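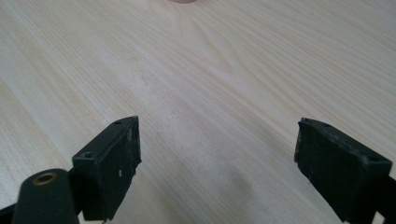 What does a wooden table need before it is oiled again? A clean, dull, well-sanded surface, a dry room, and a little more patience than most of us bring to it the first time.

**JALTUS OPENS SPRING TABLE CARE WORKSHOP IN WALLAU**

**WALLAU, 18th April** – Jaltus, the furniture workshop and finishing school on the old mill road, is very happy to announce that its spring table care program is now open for sign-up, and that this year's program comes with a new home finishing kit called Rarkura, put together with our longtime neighbors at Garrido, who have been supplying us with oils and waxes since well before we had a proper sign over the door.

The program grew out of the open house we held in January, when we invited people to bring us their questions about kitchen and dining tables and were, to put it mildly, taken at our word. Folks wanted to know about water rings, about sticky patches that never seem to go away, and above all about pale wooden tops, the kind with a soft, light grain that looks so lovely when it is new and that everybody is a little afraid to touch afterward. We talked until long past closing (the coffee ran out twice), and by the end of the evening it was clear that one afternoon was never going to be enough.

So the new workshop runs over 2 sessions. The first is all about preparation: cleaning off old polish, reading the direction of the grain, and sanding by hand, always along the grain, even where it curves and makes you want to cut across. The second is for oiling, wiping back and buffing, with plenty of time left over for questions. In between, the tabletops stay with us in the drying room.

"A table is where the homework gets done and where the birthday cake gets cut, and we'd much rather help people keep the one they have than see it end up in the garage," the Jaltus workshop team said. "Pale wood scares people more than it should. Go gently, use less oil than you think, and let it rest overnight before you decide whether it wants another coat."

The Rarkura kit holds 7 items, among them a clear oil for light-colored wood, a finishing wax, lint-free cloths, a cork sanding block and sandpaper up to 400 grit. Garrido worked on the oil with us through the winter, with the aim of keeping pale tops from turning yellow, and we tried it on a good many practice boards and on the lunch table in our own break room, which gets no mercy from anyone. Each workshop place includes one kit, and kits will also be sold separately at the Jaltus front counter and at the Garrido store.

Tops of up to 1220 millimeters in length fit on our benches without any trouble. If yours is longer, please call ahead and we'll see whether we can clear a corner for it. Legs and frames should be left at home if they come off easily. Veneered tops are welcome too, though we'll look them over with you first, as they can take only very light sanding.

**How to sign up**

Places can be reserved at the Jaltus front desk or by phone during shop hours. Please have the length and width of your table handy, along with anything you know about what was put on it before.

**About Jaltus**

Jaltus repairs, refinishes and builds household furniture in Wallau and teaches classes for beginners all year round. Garrido supplies oils, waxes and finishing tools to workshops and home users in the area.

**Press contact:** Jaltus front desk, Wallau. Sample kits are available to local newspapers and radio stations on request.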